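How Wood Moves

By Imogen Haworth
Wimonwood Science Pages for Younger Readers

A piece of wood in a house has been dead for a long time, but it has not stopped changing. It gets wider in damp weather and narrower in dry weather. The change is small and slow. You cannot see it happen, but you can find signs of it: a drawer that sticks in summer, a door that rubs, a floor that creaks at night.

This page explains what wood is made of, how water gets in and out of it, and what people who build with wood do about it. Words in the list at the end may be new to you.

What wood is made of

A tree trunk is made of a very large number of tiny tubes called cells. Most of the tubes run up and down the trunk, the same way the tree grows. When the tree is alive, some of them carry water from the roots up to the leaves.

Each tube has a wall and a hollow middle. The wall is made mostly of a material called cellulose. Cellulose forms long, thin threads. A second material, called lignin, sits between the threads and makes the wall stiff. Cotton is nearly all cellulose, with hardly any lignin, and it is soft. Wood has both, and it is hard.

The direction in which the tubes run is called the grain. If you look at a wooden board and see long lines, the lines usually follow the grain. If you look at the cut end of the board, you are looking at the open ends of the tubes. This part is called end grain.

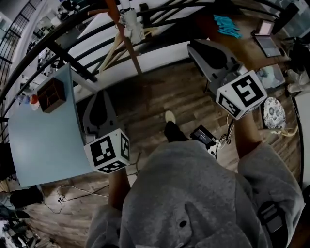
Wood splits easily along the grain. Splitting it across the grain is much harder, as you would have to break the tubes themselves. A person chopping firewood stands each log on its end and swings the ax down into the end grain for this reason.

Where the rings come from

A tree adds a new layer of wood just under its bark each year. In places with a cold winter, the layer has two parts. The part made in spring is often light in color, with wide tubes and thin walls. The part made in summer is often darker, with narrow tubes and thick walls. Then the tree rests, and the next spring it starts again. One light band and one dark band together make one ring.

You can find the age of a cut tree by counting its rings from the center out to the bark. An oak that came down in a storm at Wimonwood had 258 rings near the base. Roy Penrose, who cut it up, kept a slice from the bottom of the trunk. The rings are wide in some parts and narrow in others. A tree usually makes a wide ring in a good growing year and a narrow ring in a poor one.

Some kinds of tree live much longer than an oak like this one. There are bristlecone pines in California that are thousands of years old, and their rings are so thin that you need a magnifying glass to count them.

Water in wood

There is a lot of water in a living tree. It is kept in two places. Some is in the hollow middle of each tube, like water in a straw. This is called free water. The rest is held inside the wall of the tube, between the threads of cellulose. This is called bound water.

When a tree is cut down and sawn into boards, the free water leaves first. The board gets lighter, but it stays nearly the same size. The straws are emptying, and an empty straw is as wide as a full one.

After that, the bound water begins to leave. The threads in the walls move closer together as the water between them goes away. Each wall gets thinner, and so the whole board gets narrower. Drying can take months if the boards are stacked outdoors under a roof. In a heated room called a kiln, it is much faster.

The drying never goes all the way. There is always some water in the air, in the form of a gas called water vapor. Wood trades water with the air around it. If the air is damp, the wood takes water in. If the air is dry, the wood gives water out. After some time in steady air, the two balance, and the wood keeps the same size until the air changes again.

Wood changes by different amounts in different directions

A board changes most in the direction that follows the curve of the rings. It changes less in the direction that runs straight out from the center of the tree to the bark, often only half as much. Along the grain it hardly changes at all.

The reason is in the threads. Most of them run nearly the same way as the tube. When water pushes them apart, they move sideways. They do not get longer.

This means that a long floorboard stays almost exactly as long all year, and its width goes up and down. It also explains why some boards bend. If one face of a board follows the rings more closely than the other face does, that face shrinks more as the board dries. The board then curls across its width into a shallow trough. Carpenters call this cupping.

A test you can do at home

You will need a flat wooden ice cream stick, a ruler marked in millimeters, a pencil, and a bowl of water. Ask an adult before you start.

1. Measure the length and the width of the dry stick. Write both numbers down.
2. Draw a thin pencil line where you measured the width.
3. Put the stick in the water and leave it until the next day.
4. Take it out, wipe it, and measure it again at the same line.
5. Leave it on a shelf for two days, and measure it a third time.

The length should be the same each time, as far as your ruler can show. The width may grow by a very small amount. If you cannot see any change, the stick is too narrow for your ruler. Lay several sticks edge to edge, measure across all of them, and repeat the test. Small changes add up when the pieces are side by side.

Adelino Abreu tried this with 21 sticks in a row and could see the difference without a ruler.

How builders allow for it

A floor is a row of boards side by side, so it behaves like the row of sticks. If the boards were pushed tight against the walls in winter, they would have no room to grow in summer, and the floor could rise up in a hump. Builders leave a gap at the edge of the room. The gap is covered with a strip of wood called baseboard, and most people never see it.

Before a floor goes down, the boards are often left in the room for several days. This lets them come to a balance with the air in that room before they are fixed in place.

A paneled door uses a different method. The frame is made of narrow pieces, which do not change much. The wide panels sit in grooves cut into the frame, and they are not glued there. They can slide a little inside the groove as they grow and shrink. The outside of the door stays nearly the same size.

Solid wooden tabletops are often held down with metal clips or with screws in long slots. The slot lets the screw move as the top gets wider. If the top is glued and screwed tight to a stiff base, it may crack down its length in a dry winter.

Paint and varnish slow the water down. They do not stop it completely. It helps to cover every side of a piece, including the side you cannot see, so that water goes in and out evenly.
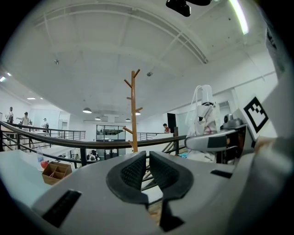

Why does a wooden floor creak at night?

The air in a house cools after the heating goes off, and the boards and the beams under them change size by a tiny amount. Two pieces that are pressed together hold still at first, then slip suddenly, and the slip makes a sound. The same sounds happen in the day, when there is more noise to cover them.

Wood that is made to stay still

Plywood is made from thin sheets of wood glued in a stack. The grain of each sheet lies across the grain of the sheet below it. Wood hardly moves along the grain, so each sheet holds its neighbors and stops them from spreading. A sheet of plywood changes width far less than a solid board of the same size.

Most plywood has an odd number of layers. This puts the grain of the top sheet and the bottom sheet in the same direction, and the two sides pull evenly. A stack that was uneven would be more likely to bend.

Words used on this page

Bound water: water held in the walls of wood cells.
Cellulose: the long threads that give a cell wall its strength.
Cupping: a curve across the width of a board.
End grain: the cut ends of the tubes.
Free water: water in the hollow part of wood cells.
Grain: the direction in which the tubes run.
Kiln: a heated room for drying boards.
Lignin: the stiff material between the threads.

Next in this series: Why Paper Curls, by Kirstin Paterson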